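3 min read

Search this site Search Enter keyword

Teaching by hand: Bukar method cuts out the robot, for a while

A group working at the Farnach lab says it can teach a robot arm everyday table jobs without the arm being there for most of the teaching. Results went up on 06/02/2024. Short paper, lots of tables, one very long appendix.

The method is called Bukar. People pick up a pair of grippers, hold one in each hand, and do the job themselves. Moving cups, mostly. Marker cubes on top of the grippers let the software work out where each hand is and which way it's pointing. The movements are then used to train a control program, which later runs on a two-armed robot called Stutine.

Nothing new in the basic idea, other labs have been at hand-held grippers for a while. What Farnach adds is the sorting. Most of the recordings people make are a bit messy – a hand stops, changes its mind, goes back for the mug. Usually those bits are kept in or the whole recording is binned. Bukar cuts each one into short pieces, scores every piece on how steady the grip path is, and gives the poor ones less weight in training. They're still used, just not as much.

The group collected 2,375 recordings. Of those, 456 were set aside for testing and never used in training. Four tasks: move a cup to a mark, put a glass next to a mug, turn a mug so the handle faces right, and pass a cup from one gripper to the other. 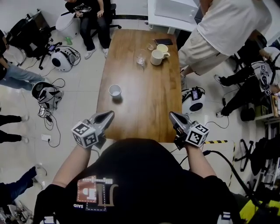

Roxana Jitaru wonders whether the scoring punishes people who are simply slow. A careful person who pauses before closing on a glass may look unsteady to the software, she said, and those pauses could be the very thing a robot ought to copy. She would like to see the scores broken down by who was holding the grippers before anyone else picks up the method.

Fair point and the paper half answers it. There is a section on pauses, where the group says a stop on its own doesn't lower a score, only a stop followed by a change of direction. But no figures per person. Those are promised for the next version.

On the results. With sorting switched on, Stutine did better than the unsorted version on three of the four tasks. Biggest gain was on turning the mug, where the old version tended to grab the handle from the wrong side and then push the mug along the table. The cup-to-mark task improved a little, same for the glass.

The fourth, passing a cup between grippers, got slightly worse. The authors think they know why: both hands change direction a lot in a handover, so good recordings were marked down along with the bad. They tried a softer scoring rule for that task and got back to level, no better. It's in the appendix if you want teh details.

Other limits. All the tests were done on one robot in one room, with the same sort of cups and mugs used in the recordings. No plates, nothing soft, nothing heavier than a full mug. The group also says the tracking loses a gripper when its marker cube is turned away from the camera or a sleeve gets over it, and those stretches are filled in by guesswork from the frames either side. Anything longer than a short gap is thrown out.

Training time was not much changed. The scoring step runs once, before training starts, and can be done overnight on an ordinary desktop machine.

A second lab, Rusu, has asked for the recordings and plans to try them on a single arm robot with a different gripper. That would be a harder test, as the fingers are shorter and open less wide. No date for it yet.

Code for the scoring step is out now. The recordings follow later in February, once the faces have been blurred and the files checked.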